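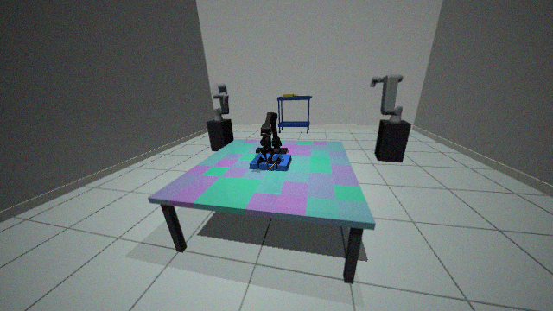 Chapter 2
Laying Out the Cell Before You Build It

A small robot cell in a garage or shared workshop usually goes wrong at the floor plan. In this chapter we set out the whole room in a simulator, and only then start drilling.

The layout used from here on is the Peltden cell. It has a black arm at the centre of the table, a grey arm on a pedestal to either side, and a blue cart near the back wall. The patchwork tabletop is plain decoration and can be left out of your own model. The blue base under the black arm's gripper should be kept, as the exercises in later sections refer to it.

Branislav Kollár built the first version in a shared workshop at Jostmont. His table was 1,000 mm long, and he had to move one pedestal by 30 mm after the bolts were in, when the elbow of the arm met a shelf bracket. The same fault would have shown up on screen in a few minutes.

You will need:
- a tape measure and a sketch of your room
- the Volla scene files for this chapter
- the reach figures from your arm's data sheet

2.1 Measuring the room

Start with the walls. Measure each one at floor level and again at bench height, and write down the smaller figure.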